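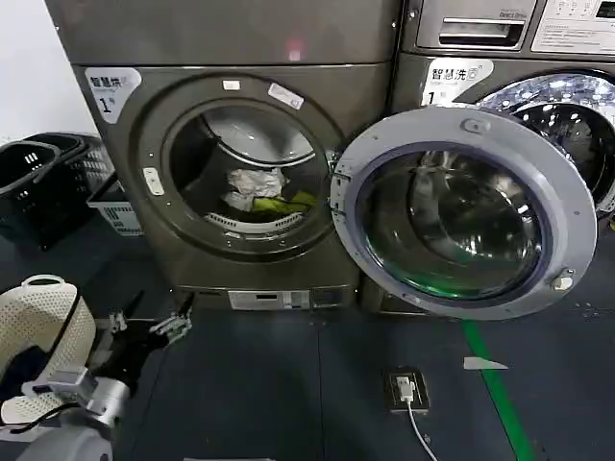 How many items belong in a small load at the new Birkgate laundry room?
At least four, according to the notice on the wall. The front-loaders accept fewer, but a drum holding one or two pieces tends to stop and restart its spin while it tries to balance them.

Fedbridge opened the shared laundry room on the ground floor of its Birkgate building this week, replacing the coin-operated room in the basement. The new room has front-loading machines in dark gray, set on the floor without plinths. Doors are hinged on the right and swing wide, so the person loading should stand slightly to the left of the opening.

Machines are numbered on the front, at the upper left. The number has to be entered at the payment panel by the entrance before a cycle will start. Residents who enter the wrong number have 5 minutes to cancel. After that the charge stands, and a request for a refund goes through the building office.

The default wash is 40 degrees with a medium spin. A cold setting is available at the same price. Detergent is not dosed automatically and must be brought from home. Fedbridge asks for liquid only — powder left a residue in the drain lines of the old machines, and the pipework between the basement and the street has not been replaced.

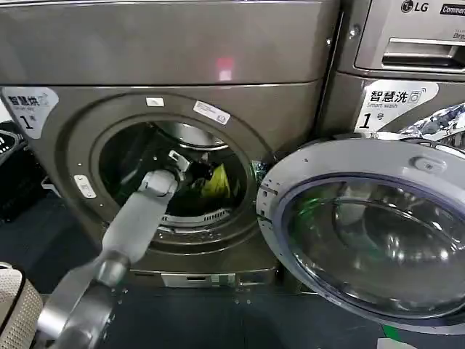

BIRKGATE, 27/02/2019 — Labels on the front of the machines are printed in Chinese, and a few residents have asked for a translation. One reads "Smart dry" in smaller English text under the Chinese characters, followed by the machine number. An English sheet covering the programs will be posted beside the payment panel. Until then, copies are kept at the building office.

Socks and other small items have been turning up in the fold of the door gasket. The lower part of the gasket has a row of slots, and thin fabric can settle against them at the end of a spin. Users are asked to run a hand along the lower edge before leaving, and to check the back of the drum, where dark clothing is hard to see.

Doors should be left open after use so that the gasket can air out. Anything left in a drum for more than an hour may be moved to the folding table. Unclaimed laundry goes to the office at closing time and is held there for 21 days.

Torka, which holds the service contract, will clean the drain filters once a month. Residents should not open the panels at the bottom of the machines themselves. The first service visit is set for April, and the room will be closed that morning. The basement room stays locked, and cards with credit left from the old system can be exchanged at the building office.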